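Welletti Hand-Held Gripper - Set-Up Guide
Section 6: First cloth session

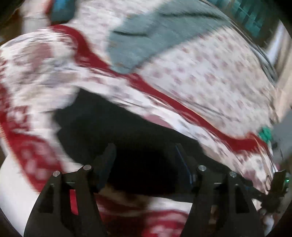
Fig. 6 - Patterned sheet, both fingers open. Green light on at the mount.

Read section 5 first if the mount is not on yet. Firmware from May or later needed for the cloth preset, older units skip to 6.4.

6.1 Before you start

1. Check all pins on both fingers. Should sit flush, no wobble. Loose pin - stop, tighten with the small key from the Stirkumen parts bag.
2. Wipe both pads, dry cloth only. No alcohol, it lifts the edge strip.
3. Plug the cable into the mount. Push till it clicks.
4. Wait for steady green. Blinking = still starting up, give it 70 seconds.

Note: no light at all? Re-seat cable, try again. Still nothing, error 383 in the log, see Troubleshooting.

6.2 Laying out the cloth

1. Use a sheet or something of similar size. Prints and stripes are fine, plain white is harder to track.
2. Bunch it up loosely. You want folds with height, a flat sheet gives the pads nothing to take hold of.
3. Add a towel or a second small cloth if you are running the mixed set.
4. Clear away anything with a zipper or hooks.

6.3 Grip and lift

1. Squeeze and release the trigger once, fingers go full open.
2. Come in from the side of a fold. Keep both pads in view of the camera.
3. Close slowly. Stop when the cloth is held, dont squeeze past that.
4. Lift, hold, lower, open.
5. Press Save after each try. Card holds 1,000 tries on the Flutano setting, less on high quality.

Note: fast swings blur the picture. Some blur is OK while traveling between folds. During the close it is not - the Lapiņa checker will flag the try and you have to redo it.

CAUTION: Keep fingers and hair out of the linkages when closing. Pinch hazard on both sides.

CAUTION: Do not pull on cloth that is snagged in a finger cutout. Open fully, power off, then work it free by hand.

6.4 Older units

No cloth preset. Set grip force to Low by hand in the menu, then folow 6.3 from step 1. Setting is lost at power off so do it every time.

Guide rev. August 2018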